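Introdução à Robótica de Manipulação
Apontamentos da aula 9: visita de demonstração à Travholm

Estes apontamentos resumem o que foi apresentado na visita e completam o capítulo sobre preensão. Quem faltou deve lê-los antes da ficha de dezembro. A matéria sai no teste, com exceção da parte sobre formatos de ficheiro.

1. Contexto

A Travholm recolhe demonstrações de manipulação em casas habitadas, com pinças de mão. O operador segura a pinça, executa a tarefa como faria com os dedos e o equipamento regista imagem e movimento. Os dados servem depois para treinar políticas de controlo em braços fixos. O projeto apresentado chama-se Stellmont e reúne, até à data da visita, 3.242 demonstrações válidas. Destas, 1.051 dizem respeito a embalagens flexíveis: saquetas, envelopes, sacos de plástico e pacotes de papel.

A diferença em relação à teleoperação, dada na aula 7, está no custo e no local. Com a pinça de mão não é preciso transportar um braço nem calibrar uma célula. Perde-se, em contrapartida, a garantia de que o movimento registado seja exequível pelo robô de destino. O operador pode dobrar o pulso ou inclinar o tronco de maneiras que um braço de seis eixos não reproduz. A Travholm filtra essas demonstrações numa etapa posterior, com um teste de cinemática inversa ponto a ponto.

2. Preensão de embalagens flexíveis

Uma caixa rígida mantém a forma quando é apertada. Uma saqueta não. O contacto desloca o conteúdo, a película enruga e a zona de apoio muda enquanto os dedos fecham. Três consequências para o exercício:

- a largura de abertura medida no fecho não corresponde à espessura nominal do objeto;
- a orientação final depende do ponto onde a saqueta foi agarrada;
- os reflexos da película metalizada prejudicam a estimativa de pose por imagem.

O último ponto foi discutido com algum pormenor. Em superfícies brilhantes, o contorno visível varia com a luz e com o ângulo da câmara. O grupo do projeto prefere anotar a posição dos dedos e deixar a pose do objeto como variável não observada. 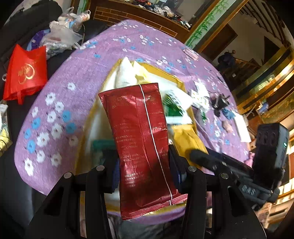 Fig. 1. Saqueta de película vermelho-escura segura na vertical entre os dois dedos da pinça, sobre uma mesa com objetos soltos.

Na Fig. 1, convém reparar na quantidade de objetos em volta do alvo. Dentro do tabuleiro amarelo há um pacote verde e branco e um envelope almofadado, este em parte sob o dedo direito. Para o planeamento, os objetos vizinhos contam como obstáculos e também como possíveis contactos involuntários. Numa demonstração humana esses contactos são frequentes e nem sempre constituem erro.

3. Segmentação das demonstrações

Cada demonstração é dividida em aproximação, fecho, transporte e libertação. O início do fecho é marcado quando a abertura dos dedos começa a diminuir de forma contínua. O fim é marcado quando a abertura estabiliza. Nas embalagens flexíveis este critério falha com alguma frequência, por causa da cedência lenta do material, e 335 demonstrações tiveram de ser segmentadas à mão.

A ferramenta de anotação usada é a Vitavetti, versão 2. Não é preciso instalá-la para o trabalho; os ficheiros já exportados estão na página da disciplina.

4. Trabalho a entregar

a) Escolher uma demonstração do conjunto fornecido e desenhar o gráfico da abertura dos dedos em função do tempo.
b) Marcar as quatro fases e justificar o critério usado na passagem do fecho ao transporte.
c) Indicar que informação adicional (força, imagem, som) ajudaria a resolver os casos ambíguos.

Entrega até sábado, 22 de dezembro, em PDF, no máximo quatro páginas. O código vai em anexo e não conta para o limite. Rever também a secção sobre atrito e cone de contacto da aula 5.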